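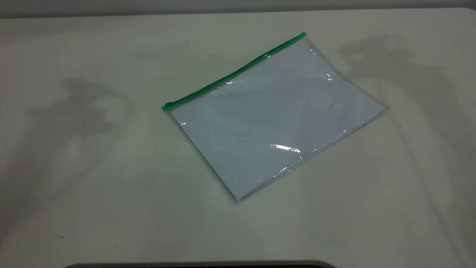
Green-zip pouch with paper in it, Traltano bench.

Notebook, February, started 9:40 in the morning

Well, the Tiltness job threw a fault again, and this time it was a proper one! Controller logged a 407 (grip force over limit) and then a 442 straight on top of it, and the arm locked with the fingers shut. I hit the stop anyway, out of habit. Cleared both codes, backed the fingers off by hand and went for a coffee before touching anything else - best decision of the morning.

Force limit was set to 600 in the Grukik config, left over from the metal bracket job. Way too high for thin film. I should've caught that when I loaded the program, so that one's on me.

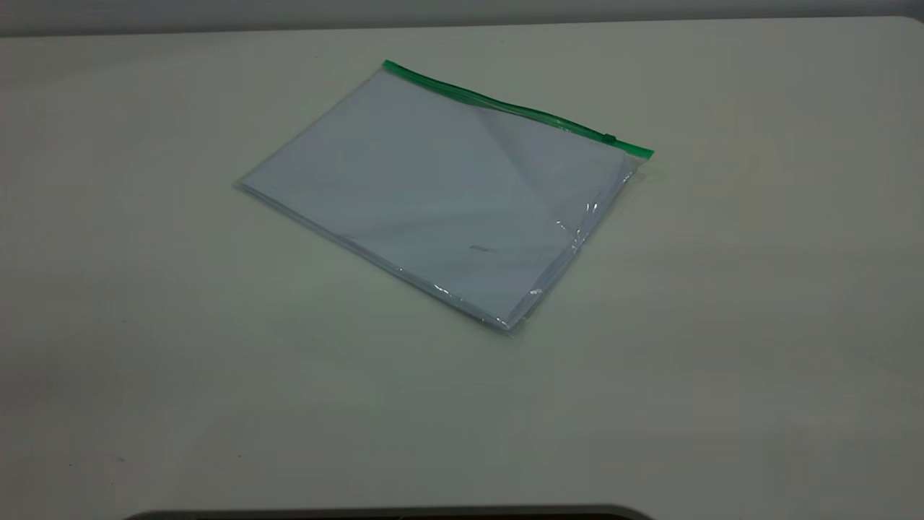
Other things I checked

Pouch angle changes every time we put one down, and the glare moves with it. My hunch is the vision side picks up a shiny crease and calls it an edge (not proven, so don't quote me).
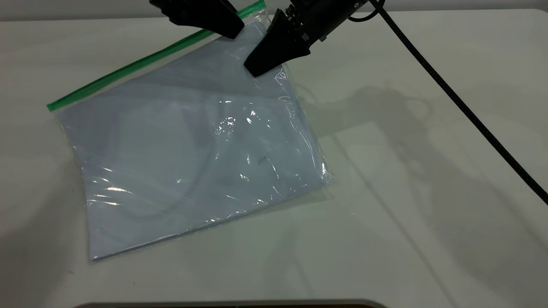
Is the arm okay to run with the old limit if someone stands by the stop? Leave it off until the config is fixed, because 442 means it has quit listening to the force sensor.

I've taped a note over the start button and saved the log as run 4. Next up is a lower limit and a slower close - grabbing near the zip is where I'd expect trouble.
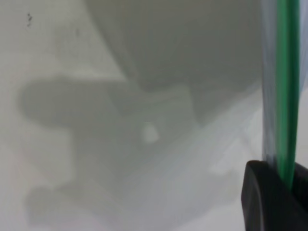
Heffernan's reply came back before lunch, saying the 442 can also come from a tired sensor cable, so swap that first and leave the limit for the second test. Fair enough, I'll dig a spare cable out of the grey cabinet this afternoon.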